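## Setting up race alerts on your Lerkine watch

I use the Lerkine for every adventure race now, and these are the settings I run at Buvberg (4,000 feet of climbing, so you'll want them!).

1. Hold the side button for 4 seconds until the menu opens.
2. Pick **Race**, then **Alerts**.
3. Set the fuel reminder to 45 minutes. I used to go an hour and bonked every time.
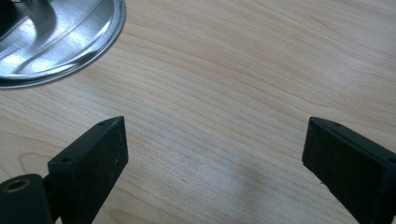 4. Turn on **Climb Lock** so a wet sleeve can't pause your clock. Lihua Xie lost a whole bike leg that way in August!
5. Save, then start a test race and let it run through one alert.

> **Note:** Alerts are silent until you switch on vibration, under **Sounds**.
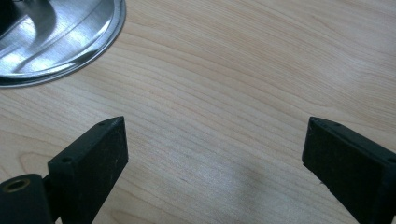
*Wooden tabletop, with a round stainless steel piece in the corner.*

**Caution:** don't update the watch the night before a race. I did, and my alerts were wiped.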